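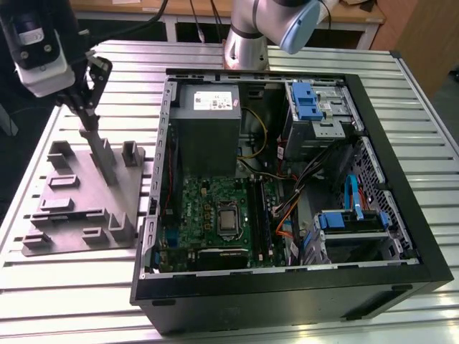
Getting the inside of an old tower clean

Side panel off, tower on its side, on something flat and solid. Not the carpet. Not the bed either (Lachlan).

Before you start

Shut down, switch off at the wall, pull the plug. Then hold the power button in for a few seconds. Take everything else out of the back too, screen, keyboard, the lot. Wash your hands, dry them, touch bare metal on the case.

Screws in a saucer. Or an egg cup. Ours went in a jam jar lid and got knocked into the sink, so, egg cup.

Dust

Soft paintbrush, a new one, 2 inch. Start high and brush towards the open side. Hoover nozzle held nearby to catch it but never touching the board. Canned air in short puffs, can upright. Tip it and it spits.

Grilles: brush from the outside first, then the inside. Old toothbrush for the holes, dry. If it's greasy (kitchen computers are always greasy) a barely damp cloth on the case metal only, and let it dry compleatly before anything goes near it.

Fans: finger on the blade so it can't spin, then brush. Cotton bud for the edges.

Power supply: brush the vents. Do not open it. Ever. Doesn't matter how long it's been unplugged.

Cables

Most of the mess in these older cases is cable. Don't yank. Follow each one with a finger from end to end before you touch the plug, and put a bit of masking tape on it with a letter. Same letter on the socket end. If the data cables are different colours, like an orange one and a blue one, write down which goes where anyway, you will not remember after tea.

Thin loose wires can be tucked along the side of the case. Reusable ties, the hook and loop sort, cut in half lengthways so they go further. No elastic bands, they perish and go sticky. Keep everything clear of fan blades.

Memory

Push the clips at the ends, lift straight up, hold by the edges. Dust in the slot gets a puff of air, nothing else. Put back with an even push til the clips click. 2 sticks, same slots they came out of. Beathag swears by rubbing the contacts with a pencil rubber. I'd leave it unless the thing won't start.

Processor

Leave it alone if it's working. If the cooler has to come off: old paste wiped away with a lint free cloth and a drop of isopropyl, new paste the size of a pea. Less than you think. Don't touch the shiny top afterwards.

Drives

If the bay has plastic handles or latches, squeeze gently, they go brittle with age. Ashok snapped one in March and it's been held in with tape since. Label every drive before it goes in a drawer!! Unlabelled drives breed.

Putting back

Torch round the inside for dropped screws. Tug each plug lightly. Panel on, feet down, stand it a hand's width off the wall and not on the floor if you have a dog.

Switch on with just a screen and keyboard first. Beeping usually means the memory isn't seated, so off at the wall and try again. Once it's happy plug the rest in.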